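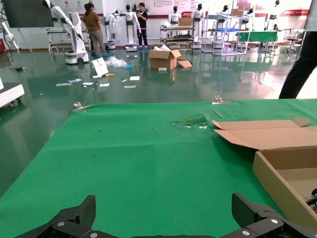

Pankaj Sengar asks why a cardboard box is so strong when you can tear a sheet of paper with two fingers. The answer is in the middle of the cardboard.

## Three layers

Look at the cut edge of a box and you'll see a wavy line between two flat ones. The flat parts are called liners. The wavy part is called the fluting. All of it is paper, glued together, and this kind of board is called corrugated cardboard.

Each wave is a tiny arch. Arches are good at holding up weight, and the air between them makes the board thick without making it heavy.

You can test this at home. Lay a sheet of paper across two cups and put a coin on it. The paper sags. Now fold the paper back and forth like a fan and try again — it will hold the coin and probably a few more.

## Flaps, tabs and folds

A box starts out as one flat sheet. A machine cuts the shape and presses lines into it where the folds will go. These pressed lines are called creases or scores.

A flap is a part that folds over to close the box. A tuck flap slides inside, and it often has rounded corners so it doesn't catch on the way in. Some boxes have a hole for your thumb, which gives you something to pull when you open them. 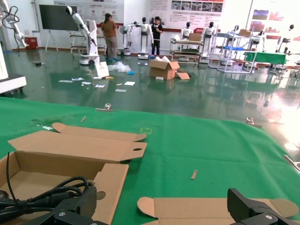

Lukcombe, April

Opening a box out shows you how it was made. Both of these are plain brown board, and one still has a coiled black power cable lying in it. The round thumb hole is on that box's long tab.

Try it with an empty box of your own:

1. Take everything out, including any bags and loose papers.
2. Ask a grown-up to cut any tape.
3. Pull the flaps out gently. Don't rip them.
4. Press the box flat and draw around it on a big sheet of paper.

The shape you have drawn is called a net. Cut it out, fold it along the same lines, and you'll have a paper copy of the box.

Flat boxes take up much less room than open ones, so flatten yours before it goes in the recycling. Keep it dry too — wet cardboard goes soft and the layers come apart.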